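ok laundry thread bc I finally got through the cloth pile and I have opinions

1/ background: I do the linens for Sakham, tiny lunch place, two rooms upstairs. everything fabric comes home with me Saturday night and goes back folded. napkins, hand towels, the tea towels the kitchen swears it doesn't use

2/ the spreadsheet says 881 pieces since September. that's mine, I log every load, don't judge me. wine stains have their own column

3/ first thing. fold on a table. I did it on the couch for months and my back was wrecked and every edge came out crooked. hard flat surface, white if you have one, stains show up right away and you can pull the bad ones before they get into the stack

4/ second thing — shake each one out hard BEFORE it hits the table. corners first. if you try to smooth it flat after, you're just pushing the wrinkle around

5/ napkins: half, half again, then thirds. I know the Arkska people do a roll. tried the roll. the roll falls open in the drawer and then you have a drawer of scarves

6/ hand towels: long edges to the middle, then in half. fits 8 to a shelf at the restaurant, up to 12 if you lean on them, which the lunch crew does and then wonders why they look slept on

7/ color. we switched from white to the pale greens and I was against it. was wrong. white ones went gray by month three and you could tell exactly wich ones were old. the mint hides it better and looks nice against the plates

8/ BUT wash the greens alone the first couple times. ours didn't bleed much but the Rikham ones (dark teal, don't ask) took out a whole load of aprons

9/ no fabric softener on anything that's supposed to dry something. it coats the cloth and then the water just slides around. half cup of vinegar in the rinse if they feel stiff. smell goes away in the dryer I promise

10/ take them out a little early, still barely damp, and fold right then. waited overnight once and had to iron the entire basket. never again

11/ somebody asked about tags. cut them off. all of them. they curl up and stick out of the fold and drive me nuts

12/ repairs: if the hem is going, I do one quick line on the machine in whatever thread is close. if there's a hole it becomes a rag. I kept a "maybe" bag for a while and the maybe bag got bigger than the good pile

13/ still left tonight — the rest of the mint ones, then the bar towles, then the tablecloth from the Nugroho lunch that has turmeric on it. dish soap and sun for that one, will report back

14/ ok back to the table, more cloths to go
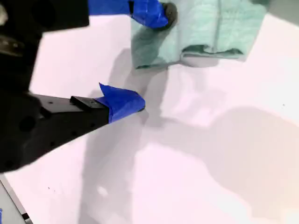
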